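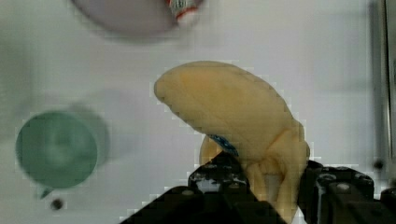 Home | Grippers | Arms | Cameras | FAQ | Contact

Gripper trials: your questions
By Matilde Arruda, June
Print this page | E-mail this page

Why do you test with fruit?
I get this one the most! Foam blocks forgive everything. A banana is curved, it's soft, and if you squeeze too hard the peel creases and you've got your answer right there on the camera. Also I can buy them downstairs.

Which grippers have you tried so far?
The Gririk two-finger and the Auer, both on the same arm with the same controller. Reto Nägeli has been begging me to add the Skorketti (I will, Reto, I just need the adapter plate).

So which one is better?
For soft stuff I like the Gririk. It did 185 picks before I had to touch a screw, and I got to 116 with the Auer. The Auer closes faster though, and for cups and cans I'd grab it first.

Do you need a wrist camera?
I'd say yes. I ran a whole week with only the overhead one and kept guessing what was going on between the fingers. From the wrist you see the pinch itself. You do get blur when the arm swings quickly, so I slow it down to 80 mm per second for the last bit.

Where should I grab a banana?
By the stem end, if your fingers are wide and hard like mine. Lorenz Imhof swears by the middle and he has softer pads, so go figure.

Does the little sticker matter?
Not for the grip. It can fool a color-based detector, so I leave stickers on during testing on purpose.

Can I get your log files?
Sure, all 424 of them! Write to me and say which controller you're on, the Ploslow format is different and I keep those in another folder.

Print this page | E-mail this page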